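11 March 2024

Noh bench, adhesive log, continued from the last page.

Pulled the second batch of lap joints out of the press. Same hide glue as the first, 186 g strength from the tub Soon-im opened, soaked overnight and brought up slowly in the pot. Beech on beech, edges planed and not sanded. Clamp marks are fainter than last time, so the thicker cauls stay.

Numbers, first half of the batch. Joint 1 let go in the wood, well clear of the glue line. Joint 2 the same. Joint 3 failed in the line and the surface looked shiny on one side, which I take as a starved joint. I had the brush nearly dry when I did that one and should have stopped to reload. Joint 4 went in the wood again. I'm leaving 3 in the table with a mark beside it. Cameron wants it thrown out. We can argue about it when the whole set is done.

Pot temperature is a nuisance. The dial says one thing and the probe says another, and the gap isn't steady. At the low end they agree. By the time the dial reads 136 F the probe is well over and the glue starts to smell. From now on go by the probe and ignore the dial. I've put tape over it.

Snežana asked whether the urea in the other recipe is worth the trouble. For the chair backs, maybe. It gives more open time, and on the curved slats I was still sliding the last one home when the first had gelled. Against that, the joints from September with the urea in them were slower to come up to strength, and two crept under load. I'd like to try half the urea before deciding. Chibuzor has the notes from that run and says the room was damp the whole time, so it wasn't a fair test.

Humidity in the bench room is 52 percent this morning. Leave the dehumidifier on its present setting until the slats are done, please. Somebody turned it down and the reading crept up overnight.
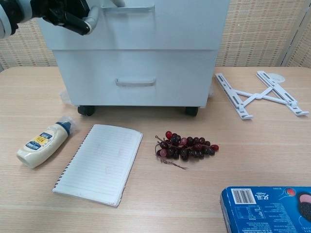
White two-drawer cabinet on casters, on the oak-look table.

Storage. The dry glue is moving out of the tubs on the windowsill. It picks up moisture there, and the last scoop came out in a lump. Pearls in one drawer, ground glue in the other, each in a jar with the strength and the date opened on the lid. Hide glue only. Fish glue stays in the fridge and the epoxy stays in the steel cupboard with its hardener.

Second half of the batch, after lunch. Joints 5 to 8 were the ones sized first with thin glue and left to dry. No shiny patches on any of them. 5, 6 and 8 broke in the wood. 7 was a mixed break, mostly wood with a strip of glue line along one edge where I think the caul had slipped. Sizing looks useful on end grain. On long grain I can't see a difference yet and wouldn't bother.

The load cell drifted again between 6 and 7. I zeroed it, hung the check weight, and it read correctly, so 7 and 8 should be fine. 6 might be a little high. Wrote both values down.

Tia came by with the Borkance offcuts, which are ash, with a wider ring spacing than I would have picked. Good enough for practice joints. Not for the real seat frame, since the grain runs out on nearly every piece. They're stacked on the floor under the press, stickered, and want a week or two before anyone cuts them.

Mirard sent the replacement brushes. The bristles shed less than the old ones but the ferrules are plain steel and will rust if they're left standing in the water jar. Dry them and hang them up.

Order number for the next tub of glue is 1004, already placed. Soon-im has the paperwork.

Left to do:
Repeat joint 3 with a full brush.
Half-urea mix, four joints, same beech.
Ask Cameron for the other probe so I can check this one against it.
New cauls for the curved slats, waxed on the inside face. The packing tape leaves a ridge.
Find the lid for the small pot.

Pot drained and washed at five. The leftover glue went into the flat tray to gel and I'll cut it up and dry it on the net tomorrow – it's been heated twice already, so it goes to sizing only.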